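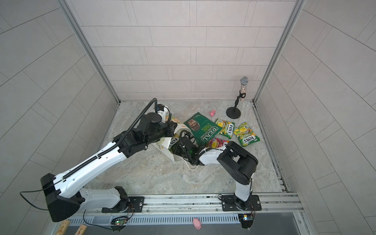 Tiled bay with marble-pattern floor, shown with assorted snack packets.

Kilberg Three-Sided Tiled Bay

The Kilberg bay is a shallow enclosure intended for sorting and handling small packaged goods. It is supplied by Drurellow to training rooms, teaching kitchens and packing areas where a clearly bounded surface is required.

Three walls are finished in pale gray rectangular tiles laid in staggered rows. The floor carries a light gray marble pattern, against which bags and wrappers in stronger colors, such as the dark green REAL crisps bag and the yellow-green FOX'S candy packets, are easily told apart. Silver aluminum rails stand in the two inner corners, and a long aluminum rail runs along the front.

Surface and care

Wipe the floor and walls with a soft damp cloth and a mild detergent. Scouring powders and solvent cleaners are not to be used. Sugar and salt left by opened packets should be brushed out before wiping. The tile joints should be inspected every 30 days.

Delivery and installation

Bays are delivered assembled and require two persons to lift. The bench beneath must be level and must extend at least 3 inches beyond the bay on each side. Orders are dispatched within 16 working days of confirmation. Replacement tiles are sold in boxes of 40.

Snack packets and other goods are not included.

Ordering

Institutional orders should be addressed to Bezawit Yilma, Equipment Sales. Questions concerning installation or replacement parts may be directed to Bereket Seyoum, Technical Services. Purchasers should state the intended location of the bay and any restrictions on delivery access.

Page revised 16 September 2020.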